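An afternoon among the grippers at Vakthorpe

I'd been promising myself a trip to the Vakthorpe open day since last August, and this year I finally got on the train.

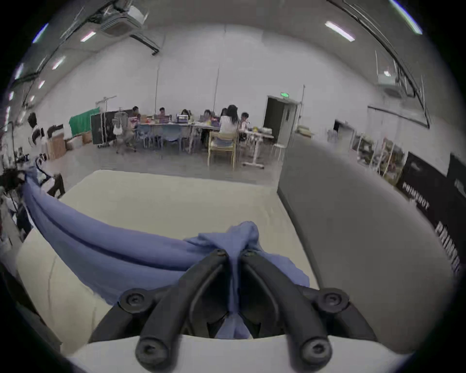
Why do they bother with cloth, when a box or a tin would be so much easier to pick up? Cloth never lies the same way twice, so a robot that has only practised on stiff things is lost when it meets a tea towel.

I had that from Manju Bansal, who was kind enough to let me hover for ages while a blue cloth was pinched up by its edge and pulled across a cream table (I do love a bit of fabric, as regular readers know). The gripper is held in the hand, with two curved black fingers, and I was allowed a go! My first fold was dreadful — more of a twist, really — but Matvii Kravchuk said they keep the bad ones as well. They had 3,053 folds saved by lunchtime and were hoping for 3,437 before going home.

I stayed far longer than I meant to, had two cups of tea and missed the 4.11 back. Next I'd like to see the one at Plakham, if they'll have me.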